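The Claretside Job

Print this story | E-mail to a friend

I'd been at the bench since before it was light, and I had told everyone at home I would be in for breakfast. That was a fib and we all knew it. Once I've got a drill in my hand I'm no good for toast.

The job was a carousel. A little one, mind you, the sort that sits on a shelf and plays a tune when you wind it, but it had to go round properly and it had to go round in front of people. My sister had promised it to the Claretside library for their hundredth birthday (she does a lot of promising on my behalf) and I'd said yes over the phone with my mouth full, which is how I get into most things.

"You love this stuff," she said.

"I love it when there's time," I said.

"There's heaps of time. It's not till March."

Well, March was now. March was sitting on my shoulder breathing down my collar.

I should say I'm not a toymaker. I drove the Carnholm bus for most of my working life, out past the quarry and back, and all I ever made in those years was sandwiches. But when I retired my kids clubbed together and bought me a printer, the kind that lays down plastic like a very patient cake decorator, and something in my brain woke up. First it was hooks. Everyone I know has hooks. Then it was a replacement foot for the neighbour's washing machine, and after that there was no stopping me.

So, the carousel. I'd drawn it on the back of a rates notice. You had your base, your post, your canopy with the scalloped edge, and the horses. And you had the bit that holds it all together, the hub, and the hub was the part I was scared of. If the hub's out by a whisker the horses wobble, and if the horses wobble the children notice. Children notice everything. I had thirty years of them in my mirror and I can tell you they don't miss a trick.

I'd done the hub in green because green was what I had left on the spool. My sister wanted gold. I told her gold was for people who didn't change their minds about the number of horses after the shopping was done. We were on speaking terms again by the next afternoon.
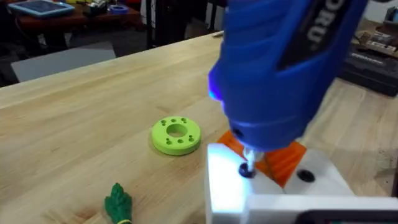
The thing about small screws is that they can smell fear. I had two little tubs of them from Bhuiyan Hardware, and the woman behind the counter there had looked at my drawing for a good long while and said, very kindly, "And what's this part supposed to do?" I said it was supposed to turn. She turned the paper round, and turned it back again, and then she sold me the shorter ones. She was right, too. I went home with the shorter ones and a sausage roll and felt I'd been to university.

Anyway, I'd got to the stage where you stop breathing. You know the one? You've lined it up, you've checked it, you've got your tongue poking out the side of your mouth like a kid with a colouring book, and the whole house goes quiet. The dog went quiet. The fridge went quiet, I swear. And into all that quiet came the phone.

I let it ring out. It rang again. I put everything down, very gently, the way you'd put down a sleeping baby, and I picked it up and said hello in my not-now voice.

"Is that the carousel man?" said a voice. A small one. Seven years old, maybe eight.

"Who's asking?"

"I'm at the library. The lady let me use the phone. She said you're making a merry-go-round and I want to know if there's a zebra."

I looked at my horses. They were lined up along the windowsill drying off their second coat, all very dignified, chestnut and grey and one black one I was especially pleased with. Not a stripe among them.

"It's more of a horse arrangement," I said.

"Oh," said the voice. It was a terrible little oh. I've heard that same oh through the closing doors of a bus, from somebody running up the hill with their bag flapping, and I'm proud to say I nearly always opened the doors again. (Nearly always. There was a timetable. I did have a boss.)

"Why a zebra?" I said.

"Because zebras never get picked. There's always horses."

I could hear a grown-up in the background saying that was enough now, love, the man's busy. And I was busy! I was the busiest I'd been since I handed in my keys. The library wanted the thing by the end of the week, the canopy wasn't glued, and the music box had come from a mob called Faltel playing the wrong tune. I'd ordered a waltz. They'd sent something that sounded like a kettle having a cry.

"Leave it with me," I said, and I hung up before I could be sensible.

So then I had a zebra problem. You can't just paint stripes on a horse. I tried it, on the grey one, and what I got was a horse in pyjamas. The mane's all wrong for starters. A zebra's mane stands up like a brush and a horse's flops over, and once you've seen it you can't unsee it. I sat on my stool and looked at zebras in the old encyclopaedia for the best part of an hour, with my glasses on top of my head and my other glasses on my nose, and my tea went cold beside me.

In the end I drew a new one. It took me two goes. The first came out with a neck like a giraffe, and I stood it on top of the radio, where it still is, because it had such a hopeful look about it. The second was a zebra. I don't know how else to put it. It was stocky and a bit cross and it had its chin up, and when I'd finished the stripes I said "there you are" out loud to an empty shed.

Of course, another animal meant the balance was off. Everything had to shuffle up to make room. Every screw I'd put in with my tongue out had to come back out again, and I said a few words I'd learned at the depot. I redid the spacing on paper and then I redid it in pencil on the base, and I was still going when my sister turned up with a casserole and stood in the doorway in her good coat.

"You said it was nearly done."

"It was nearly done."

"What happened?"

"Zebra," I said.

She put the casserole down on the only clear bit of shelf, took off the coat, rolled up her sleeves and held the post steady while I put it all back together. She's got very good hands, my sister. She used to ice wedding cakes. We didn't talk much. At one point she said the green was growing on her, and I had the decency not to reply.

It was dark by the time we wound it up. I let her do it. She gave the key three turns and let go, and for a second nothing happened at all, and I thought about all those people in their nice clothes. Then it gave a click and a shiver and off they went, chestnut, grey, black, and the zebra with its chin up, round and round to the sound of a kettle crying.

"It's sort of growing on me too," she said. "The tune."

We took it over on the day with a tea towel on top. It sat on my knees the whole way and my sister took the corners like a hearse. There was a cake, and a man from the council who spoke for far too long, and a lot of little kids sitting on the carpet with their legs crossed, picking at their shoes. I couldn't tell which one it was. I looked along all the faces and any of them could have been that voice.

Then they pulled off the tea towel, and somewhere near the back, by the big picture books, I heard it. "Oh," it said. A completely different oh.

I had two slices of cake and caught the bus home.

Comments

quarryroadgran: Loved this! My husband is exactly the same with his shed, I have had to ring him from the kitchen to tell him dinner's on. More please.

Pip_in_the_hills: The "horse in pyjamas" got me. I tried to paint a zebra for my grandson's birthday once and we ended up telling him it was a badger.

bobbin44: Was hoping he'd keep the giraffe one for the next story. Any chance?

teapot_tilly: Read it out loud to my mum and she wanted to know what was in the casserole.

Print this story | E-mail to a friend

Contact us | Copyright remains with the author | Back to top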